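Hudeck opens hand-held gripper recording program at Nernwood
21 January 2022
14 shares | 0 comments

NERNWOOD: Hudeck has begun recording manual handling tasks at its Nernwood site to supply training examples for a learning system under development at its Burkstead office. Operators hold a gripper in each hand and carry out short tabletop tasks, including moving cups at a wire basket fitted with shelf panels. 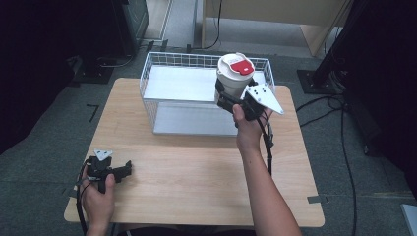 Each task is recorded as a separate episode, with a start and an end marked by the operator. The first release, named Butt, contains 781 episodes. Of these, 306 are single-hand tasks. The remainder use both hands.

Recording began in November. Operators are asked to work at a normal pace and to vary the starting position of the cup between episodes. Failed grasps are kept and labelled as such. Footage is taken from head height and from the grippers, so that the grasp is also recorded at close range.
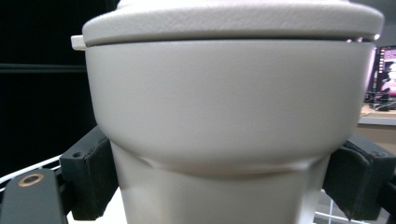
Review and labelling

Episodes are checked at Burkstead before they enter the training set. Reviewers confirm that the streams are aligned in time and that the task label matches the recorded movement. An episode with a missing stream is set aside and the task is recorded again.

Labels are written in everyday language, one sentence per episode. The program uses 4 label categories: pick, place, transfer and adjust. Gripper opening is stored with every episode, including the stretches in which nothing is held.

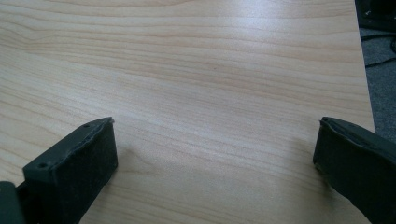 Why are people making the recordings by hand?

Hand-held grippers let an operator record a task directly, without programming each movement. The learning system is then trained on the recorded motion and the matching footage.

Hudeck will add 300 episodes to the set in its next release. File formats and labelling guidelines are available from the Burkstead office on request.

14 shares | 0 comments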